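Print this page | E-mail this page

Gripper Comparison – Minutes of the February Meeting

Minutes taken by me, Yolotzin Beltrán, so please blame me for the spelling. We started at 2:10 because I couldn't find the good notebook.

1. Last month's minutes
Approved, with one fix. The quote from Pintér for the spare finger sets was $512 and I had typed $600, which gave our budget people a bad morning. Sorry!

2. Which gripper are we keeping?
The big one, and it took up most of the meeting. We have the Vuvevow fingers (stepped tips, all black) and the Jaser fingers (smooth pads, a good bit heavier) and we can't afford to keep buying both. A full Jaser pair with mounts comes to $3,499, and I heard someone whistle when I read that out. The Vuvevow pair is $2,405 and we can print our own tips for it.

I like the Vuvevow on thin plastic and said so, probably more than once. The cup is my favorite test piece for this – it's light, it tapers, and it lets you know right away if you're squeezing too hard. We had the cup pictures up while we talked.

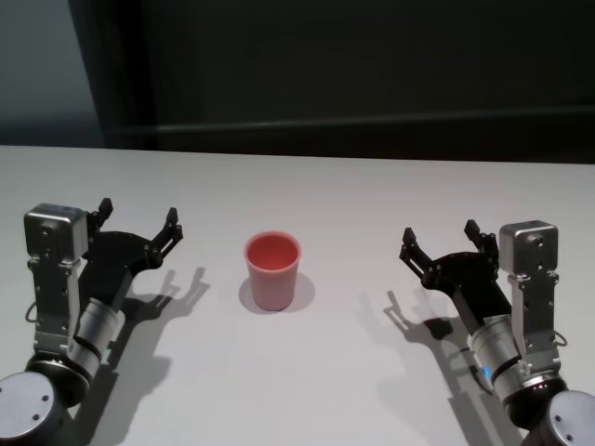
Both grippers open, cup on the table between them.
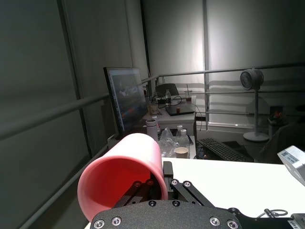
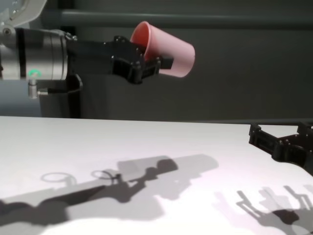 The argument against me was a fair one: a cup is easy, and the Rundness people will want to see boxes and floppy bags before they sign anything. Agreed. We'll add a cardboard box and a half-full bag of rice to the test list, same starting spots for both sets of fingers, and whoever runs the arms writes down the force setting every single time (this means me too).

No vote yet. We'll decide when both sets have gone through the new list.

3. Wrist camera or chest camera?
Short one. The wrist view is great for seeing the fingers close up, but you lose the rest of the table. We're keeping both for now and I'm going to ask for a bigger disk.

4. Controller
The new foot pedal feels mushy. I want the old one back. Noted, and I'm the one noting it, so it's going in.

5. To do
Me: write up the box and bag tests, order tips from Pintér.
Everybody: label your cables, please, please.

We wrapped up at 3:25.

Comments (3)

marlow_k: Can we try a wet cup too? Smooth pads might surprise you there.

Yolotzin Beltrán: Ooh, yes. Adding it to the list – bring a towel!

tess: The old pedal is in the drawer under the label printer.

Contact us | Copyright Gripper Comparison Group | Back to top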